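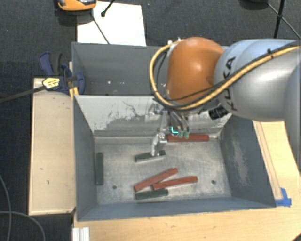

Clodow Rugby Club: Progress Report on the Innes Facilities and Participation Grant

Prepared by Kane Harawira, development officer
Submitted 2 Jan 2026

1. Period covered

This report covers the half-year since the grant was released in July. It deals with the pitch, the junior section, coaching and spending. The floodlight replacement is reported separately under the Zevetti contract.

2. Pitch and drainage

The main pitch was verti-drained and top-dressed before the first league fixture. The slit drains on the lower side, between the 22 and the try line at the Irel Road end, were cut to the revised depth agreed with the contractor. Standing water after heavy rain now clears overnight. Last season the same area held water for two days or more.

Two home fixtures were postponed in the period. One was a frozen pitch and the other was called off by the visitors, who could not raise a front row. No fixture was lost to waterlogging.

The second pitch has not been treated. The quotation expired while we waited for access across the neighbouring field, and a new one has been requested.

3. Junior section

Registered players from under-7 to under-16 now stand at 200, which meets the year-end target early. Growth has been strongest at the younger ages. The under-16 squad remains short and has played four matches under a shared arrangement with Irel. That arrangement has league approval until the end of the season.

The girls' squad trains weekly but has not yet entered a competition. Sixteen players are registered. Entry to the spring festival depends on holding that number and on finding a second qualified coach.

4. Coaching and match officials

Nine coaches have completed the introductory award. Two have gone on to the next level and will be assessed in the spring. All coaches working with juniors hold current safeguarding and first aid certificates. One member has qualified as a referee and has taken charge of under-13 matches.

5. Senior teams

The first XV is in mid-table. Results are not a measure under this grant, but availability is, and the second XV has fulfilled every fixture so far. Two of these were played with uncontested scrums.

6. Spending

Drainage and surface work came in within budget. The coaching line is underspent by £3,025, mainly due to a course that was cancelled by the provider. We ask that this sum be carried forward to the next period and used for the same purpose.

7. Risks and next steps

Access to the second pitch is the main risk. If it is not settled by the end of the season, the work will miss the summer growing period and slip by a year.

Actions for the next period:
Obtain a new quotation for the second pitch.
Rebook the cancelled coaching course.
Confirm festival entry for the girls' squad.
Apply to the league on under-16 numbers for next season.

Invoices and the registration return are attached as Annexes A and B.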